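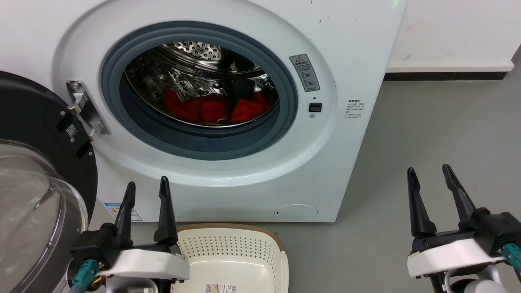 Notebook, January, started at 7:40 in the morning with the first coffee

Madder again. I said in the last entry that I would leave the madder alone until the new alum arrived, and then the new alum arrived, so there went my good intentions. Thilini has been very patient with me hogging the big pot.

For anyone picking this book up after me, the question is still the same one we have been chewing on since the fall. Why does the wool from the Greditz mill come out of the madder a nice clear brick, while the Maglaya wool, same weight, same pot, same everything as far as I can tell, comes out leaning brown? I had decided it was the water. Thilini thinks it is the scour, meaning that the Maglaya skeins still have some spinning oil in them when they go into the mordant, and she has been very polite about thinking so for a good two months.

So, one batch to settle it, or at least to push it along. Dry weight of fiber was 200 grams, split evenly, half Greditz and half Maglaya. I tied the Maglaya with a double knot and the Greditz with a single, and I am writing that down because last time I trusted the paper tags and they floated off and I spent a whole evening sniffing wool.

Scour. Both lots together, soft soap, a long soak at a temperature I could just keep my hand in. The water went the color of weak tea and I thought, well, there we are, that's dirt coming out. Poured it off, filled up again, and it went weak tea a second time. Third time, a bit paler. I pulled the Greditz skeins aside after the second bath and gave them their own bowl, and their water stayed clear while the Maglaya bowl was still going cloudy. I will let the reader guess who was standing beside me when I noticed this. She didn't say a word, bless her, she just went and put the kettle on.

Mordant. Alum with a little cream of tartar, brought up slowly over most of the morning, held below a simmer for an hour, then left in the pot to cool with the lid on. I know the old Cliker leaflet says to lift the wool while it's still hot, and I have done it that way plenty of times, but I like the feel of the wool better when it cools in the bath. It may make no difference to the color. One day I should do that as its own test and stop going on feel.

Dye bath. The ground root this time, from jar 26, the one with the cracked lid that we taped. (We are nearly through it. Somebody please add it to the order.) Soaked overnight in rainwater from the barrel, strained through the old pillowcase, and then I added a spoonful of chalk. I went back and forth on the chalk. With the rainwater being so soft I think the madder wants it, and the batch before Thanksgiving, which had none, was a sad sort of salmon.

The wool went in at 10:15 with the bath barely warm. I brought it up as slowly as the burner would let me, and the burner doesn't really do slow, so there was a lot of lifting the pot off and putting it back again and feeling foolish. I had it up to 60 degrees C by noon and kept it there. Madder gets brown and sulky if you cook it, which we all know, and which I still managed to forget in October when the phone rang.

2:30. Lifted one skein of each to look. Both are red. Properly red, and close enough to each other that I had to feel for the knots to tell them apart! I took them over to the window and then outside in the yard and then back in under the lamp, and under the lamp the Maglaya is perhaps a hair warmer, but I might be wishing for a difference by now. Put them back in for the rest of the afternoon.

Thilini came by and held both skeins up against the sample card from the Visalik order, the shade they have listed as 351, and we agree the Greditz is a touch deeper than the card and the Maglaya is as near as we are likely to get. She would like to see them dry before anyone gets on the phone to Visalik, and she is right, wet wool flatters everybody. I have been fooled by it more times than there are pages in this book.

Evening, after supper. Rinsed in three changes of water, matched to the temperature of the wool each time so it wouldn't felt. A fair amount of loose color in the first rinse, less in the second, hardly any in the third. Hung on the rack by the back door with a towel under. I saved the leftover bath in the lidded bucket, since there is plenty in it yet, and I want to try the thin silk scraps and see if we get that peachy orange again. Label on the bucket says EXHAUST MADDER, PLEASE DON'T POUR OUT. I mean this kindly.

Batch number for the ledger is 2146. Clipped a short length of each wool, stapled inside the back cover, single knot on the left.

Still to do:
Half-strip one Maglaya skein, scoured only once, in the same kind of bath, so we have the bad result side by side with the good one.
Ask the Maglaya people what oil they spin with, and if they have ever changed it.
Light test in the south window, card over one half, leave it until the crocuses are up.
New lid for jar 26, or new jar.
Tell Thilini she was right about the scour. (Told her. She had a second cookie on the strength of it.)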